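Como ler uma tragédia grega em voz alta com um grupo de amigos

Há três invernos que faço isto em minha casa e já não passo sem estas noites. Junta-se gente à volta de uma peça com mais de dois mil anos, distribuem-se os papéis, alguém traz pão e azeitonas, e ao fim de duas horas estamos todos roucos e com vontade de marcar a próxima. Não é preciso saber representar, nem grego, nem ter lido nada antes. É preciso uma peça, cadeiras e alguma organização, e é da organização que quero falar, que foi onde mais tropecei no princípio!

Escolher a peça

Para a primeira vez recomendo a Antígona, de Sófocles. É curta, percebe-se logo o conflito e tem discussões a dois que funcionam maravilhosamente mesmo com leitores tímidos. A Medeia, de Eurípides, é a minha segunda escolha, sobretudo se houver no grupo alguém disposto a atirar-se de cabeça ao papel principal. Deixem a Oresteia para quando o grupo já se conhecer. Nós começámos pelo Agamémnon, com toda a confiança do mundo, e a primeira entrada do coro deu cabo de nós.

Uma tragédia grega costuma ter entre 1000 e 1700 versos. Lida em voz alta, sem pressa e com um intervalo, ocupa perfeitamente um serão de sábado.

Escolher a tradução

Leiam uma página de cada tradução em voz alta antes de decidir. Em silêncio todas parecem boas. Há versões lindíssimas no papel que, ditas, obrigam a respirar a meio de uma palavra, e há outras mais simples que saem da boca como se tivessem sido escritas ontem. Procurem frases com o verbo cedo e nomes próprios que o grupo consiga pronunciar sem parar.

O essencial é que todos leiam pela mesma edição. Na nossa segunda sessão havia três traduções diferentes na sala e passámos metade da noite a perguntar em que verso íamos. Se não houver exemplares para todos, dois leitores podem partilhar um livro, desde que não contracenem na mesma cena.

Distribuir os papéis

As tragédias eram feitas com dois ou três actores, que trocavam de máscara e faziam tudo o resto. Isto é uma óptima notícia para quem tem poucos amigos disponíveis! O nosso grupo tem 9 pessoas e a divisão que melhor resulta é esta:

Quatro leitores para as personagens, com os papéis pequenos acumulados.
Quatro para o coro.
Um para as indicações de cena, que também vai dizendo quem entra e quem sai.

Enviem a distribuição uns dias antes. Quem tem um discurso de mensageiro agradece a oportunidade de o ler sozinho primeiro: são falas longas, cheias de pormenores, e é ali que se conta tudo o que o público não vê. Dêem o mensageiro a quem gosta de contar histórias à mesa. Na nossa Medeia, o relato da morte da princesa foi lido por uma pessoa que tinha pedido «um papel pequenino», e não se ouvia uma mosca.

O coro, que assusta toda a gente

Cheguei a pensar em cortar os coros. Ainda bem que não o fiz, são hoje a parte de que mais gosto. A leitura em uníssono soa quase sempre a missa mal ensaiada, por isso experimentem antes uma destas maneiras:

Dividir a ode por estrofe e antístrofe, com metade do coro para cada lado da sala. Os dois grupos respondem um ao outro e a estrutura ouve-se imediatamente.

Passar o texto de voz em voz, uma frase a cada pessoa, e juntar todos apenas no último verso.

Ter uma voz a ler e as outras a repetir baixinho uma palavra escolhida. Parece estranho, eu sei, mas experimentem com o coro sobre Eros na Antígona.

Nos diálogos com as personagens, fala só o corifeu. Escolham-no com antecedência, ou ficam quatro pessoas a olhar umas para as outras à espera de que alguma comece.

Música, só um bocadinho

Os coros eram cantados e dançados, e um som por baixo da leitura ajuda imenso. Um tambor de mão chega. Nós usamos também um disco dos Shabalala, um grupo de percussão e vozes que descobri por acaso na feira de Ilthorpe, com faixas longas e sem letra. O volume deve ser tão baixo que quase não se dê por ele – se o leitor tiver de levantar a voz, está alto demais.

Para quem quiser ir mais longe, há pequenas companhias que publicam os seus cadernos de ensaio. O da Dusenum tem 70 páginas e uma colecção deliciosa de exercícios de respiração em grupo. Fazemos sempre o primeiro: inspirar todos juntos e dizer um verso até ao fim do ar.

A sala

Cadeiras em semicírculo, coro nas pontas, personagens ao meio. Quem fala levanta-se. Só esta regra muda tudo, a voz abre e percebe-se quem está em cena. Nas esticomitias, aquelas discussões em que cada um diz um verso, ponham os dois leitores frente a frente e peçam-lhes que não deixem silêncio nenhum entre as falas. Creonte e Hémon assim, de pé, a dois passos um do outro, é electrizante.

A luz tem de dar para ler. Tentámos uma sessão à luz das velas e foi muito bonita durante dez versos. Agora usamos dois candeeiros de pé Voltden, virados para a parede, e ninguém se queixa dos olhos.

Façam um intervalo depois do segundo ou do terceiro episódio, a seguir a uma ode e nunca antes dela. Quinze minutos. Mais do que isso e a conversa já não volta à Grécia.

Depois da leitura

Guardem meia hora para falar. Eu começo sempre por perguntar em que momento cada um mudou de lado, porque nas boas tragédias muda-se de lado pelo menos uma vez. Se a conversa pegar, já não preciso de fazer mais perguntas.

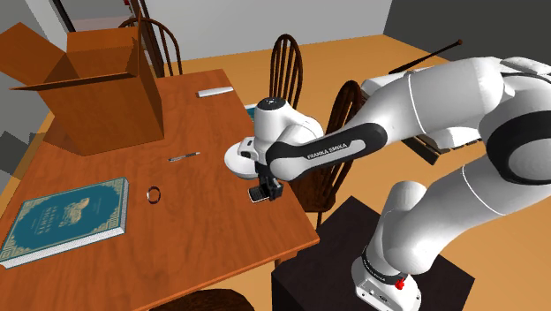
E apontem logo a data seguinte, com toda a gente ainda na sala e de agenda na mão. A nossa próxima é em Abril, com As Troianas, e desta vez calhou-me Hécuba. Já ando a ler as falas pela casa.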